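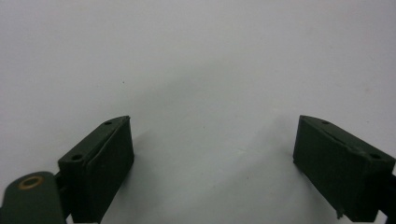 Workshop tips: looking after printed gripper fingers
By Obsa Tsegaye
18 April 2018

Our gripper at the Grovard bench has dark green fingers, each with two small screw holes on the top surface. The same few jobs keep them going, and they suit most hand-held grippers of this sort.

Open the fingers wide and work over a plain pale surface. Dropped washers show up on it, and so do rough bits on the fingers. Look along the lower edge of each inner face. The right-hand one has a jagged burr near its lower left corner. Trim burrs like that with a sharp knife, a little at a time, cutting away from the face. Finish with a fine file and brush off the dust before you close the fingers.

Check the screws with a hand driver. Stop as soon as they feel snug — printed parts strip easily, and a stripped hole usually means a new finger. Nuria Tsegaye puts a dab of paint across each screw head to show if it has moved.

Put one small drop of light oil on the pivots, at the brass-coloured ring in the linkage arm, and wipe off what is left. Keep oil away from the inner faces. If some gets on them, use warm water and washing-up liquid on a cloth, then leave them to dry for 40 minutes.

Lastly, close the fingers slowly on a strip of paper and pull. It should drag evenly from top to bottom. If one end slips, loosen that finger, square it up and try again.

We do all this every 90 hours of use. It takes almost an hour the first time, less after that. Spare fingers are in the Della drawer, left and right in separate bags.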